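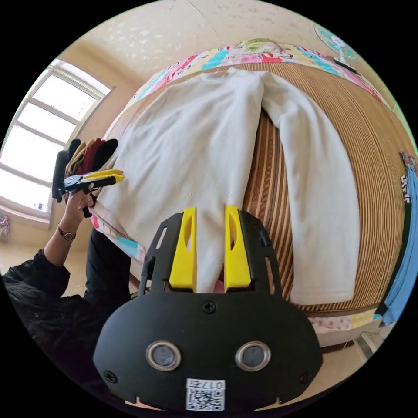
4.3 安装干衣架并首次通电

本节适用于 Flulero 壁挂式电热干衣架,型号 2110。开始之前,请确认已按 4.2 节在墙上钻好四个孔,并装入随附的膨胀管。

所需工具:十字螺丝刀、水平尺、铅笔、干布一块。

1. 将安装背板贴在墙面上,箭头朝上,四角对准膨胀管。
2. 先拧入上方两颗螺丝,留出 2 毫米左右的间隙,不要拧死。
3. 用水平尺检查背板上沿。偏斜时松开螺丝调整,然后拧入下方两颗螺丝并全部拧紧。
4. 双手托住干衣架主体,将背面的两个挂钩挂入背板卡槽,向下按压,直到听见咔嗒声。
5. 拧紧主体底部的锁定螺丝。未锁定时不得挂放衣物。

注意:主体重量较大,第 4 步建议由两人完成。石膏板墙面须改用 Gristier 空心墙锚栓,另行购买。

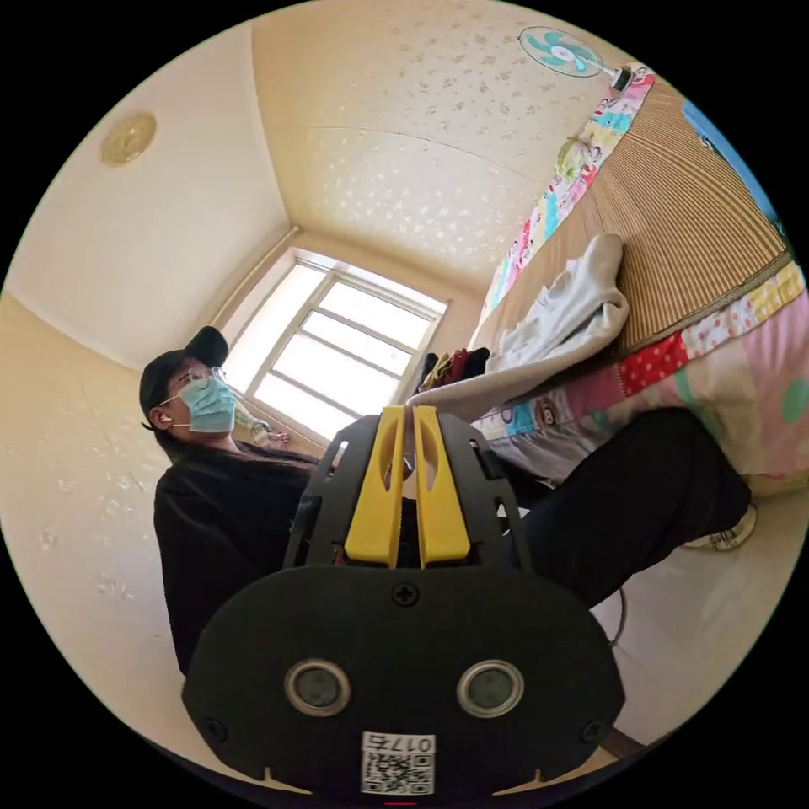 本页最后修改:08/02/2024
6. 将电源线沿右侧线槽理顺,插入带接地的插座。插座与浴缸或淋浴区之间的距离应符合当地规定。
7. 按住电源键三秒,指示灯变为绿色。
8. 选择低温挡,空载运行 18 分钟。首次加热时可能有轻微气味,请开窗通风。
9. 关闭电源,待横杆冷却后用干布擦拭一遍。

警告:运行期间横杆表面温度较高。请勿让儿童攀爬或悬挂在横杆上。清洁前务必拔下插头。

4.4 挂放衣物

衣物须先经洗衣机脱水,不能滴水。厚毛巾每根横杆只挂一条,衬衫可以对折。羊毛和丝质衣物请用低温挡,并查看衣物上的洗涤标签。含橡胶或泡沫衬垫的衣物不能使用加热功能,可关闭电源后自然晾干。

横杆全部展开时,最外侧一根距墙 26 厘米,前方应留出足够的空间开关门。收起横杆前,先取下全部衣物,再按下左侧的释放钮。横杆若卡住,检查铰链处有无线头,不要用力扳动。

4.5 指示灯说明

绿色常亮:正常加热。
绿色闪烁:定时结束,正在降温。
橙色常亮:温度过高,已自动停止加热。取下部分衣物,等待指示灯熄灭后重新开机。
橙色闪烁:温度传感器故障,显示代码 204。拔下插头,联系经销商。

备注:旧款 Moen 干衣架的背板孔距不同,不能与本型号共用。更换时须重新钻孔,参见 4.2 节的钻孔模板。

备件(挂钩、铰链盖、锁定螺丝)可向 Vendton 服务部订购。订购时请提供主体底部铭牌上的序列号和购买凭证。

本节中文译文校对:Seon-mi Seol。技术内容审核:Ottar Fagerlund。

下一节:4.6 定时器设置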